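Ticket 625 - Tee time booking shows wrong season after owner transfer
Status: closed
Opened by: Ustyna Pylypenko, resident services, Urnness
Product: Zusa member portal

Description of the problem

When a home in Urnness is sold and the membership goes to the new owner, the portal keeps the old golf category. The new owner can log in and can see the clubhouse calendar and the fitness classes, but the tee sheet is empty for every day after the end of the current month. The message is "No season found for this member." I first saw it in April with a couple who moved into one of the villas by the lake. They have full golf in their contract and they had paid.

What I tried first

I removed the golf category from the member and added it again. I saved, logged out and logged in as the test member. The tee sheet was still empty. Then I changed the start date of the membership to the first day of the season. After this the tee sheet was filled, but the pool passes of the same household disappeared, so I put the date back.

I also checked the browser, because last year we had a similar complaint and it was only an old page saved in the computer. It was the same in two browsers and on the phone.

Reply from Zusa support (Nayeli Arboleda)

Thank you for the clear steps. Please send the member type before the transfer and after the transfer, and tell us if the household has more than one golfer. The season is attached to the household and not to the person, so a transfer can leave it with the seller.

My answer

Before: Resident Golf, household of 2. After: Resident Golf, household of 2. Both are golfers. I looked at the seller's record as you suggested, and yes, the season is still there, although the seller is marked as moved out. There is no button to release it. The field is gray and I can not click it.
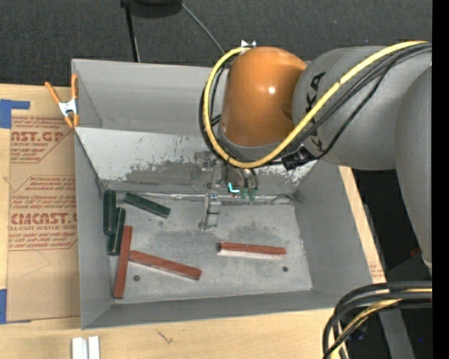
Ekow Akpalu wrote back that the field stays locked while the old household has an open balance, even a small one, and he asked me to look under dining charges first. I found an unpaid amount of 40 dollars from the Grustlow restaurant. It was the food minimum for the last month, and it was posted after the sale was finished. Accounting had already written it off on their side, but the portal did not know this.

Steps that solved it

1. Open the seller's household and go to Charges, then Dining.
2. Post a credit for the open amount. Use the reason "Closed at sale."
3. Wait 30 minutes. The balance is refreshed only every half hour, and I lost some time here thinking that it did not work.
4. Open Seasons. The field is not gray anymore. Choose Release.
5. Open the new owner's household and choose Assign season. Do not change the start date.
6. Log in as the new owner and look at the tee sheet for next month.

After step 6 the tee times were visible on both courses and the pool passes were still in place. I repeated it with a second household on Montoya Drive with the same result.

Still open

Support will ask the developers for a warning when a home is transferred with a balance. Until then I check the dining charges before each transfer - it is one more line on my closing sheet.

Comments (3)

Hortensia Paucar
We have the same with guest cottages. For us it was a cart rental and not dining, so please look in all the charge tabs.

Pin-yu Kwan
Does step 5 also bring back the handicap history? Ours stayed with the seller.

Ustyna Pylypenko
No, it does not. I opened another ticket for the handicap history and I will put the answer there.

Urnness Resident Services | Contact the help desk | Back to top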